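The Second Life of the Maddocks Reading Room

Public libraries in small towns are often judged by the size of their collections. The reading room at Maddocks, which reopened in January with 2542 volumes, suggests that opening hours matter more to the people who use it.

Under the former schedule, the room closed at 3 each afternoon, before most residents had finished work. The new schedule keeps it open until 9 in the evening, and borrowing by adults has risen steadily. Evening visitors ask most often for local history, repair manuals, and large-print fiction. 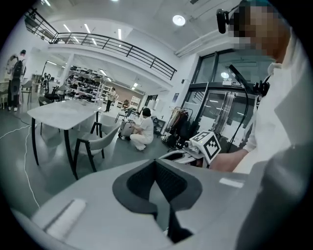 The change required an agreement with the neighboring towns of Kanano and Estonon, which now share the cost of evening staff. Each town keeps its own catalog, but a card issued in one is accepted in all three. Books requested from another branch arrive within 14 days, carried by the Nakeo delivery service along its regular route.

Some difficulties remain. The heating in the east wing is old, and the periodicals budget has not been renewed. Kanano has asked for a larger share of the children's titles, a request the three towns will consider when the agreement comes up for review.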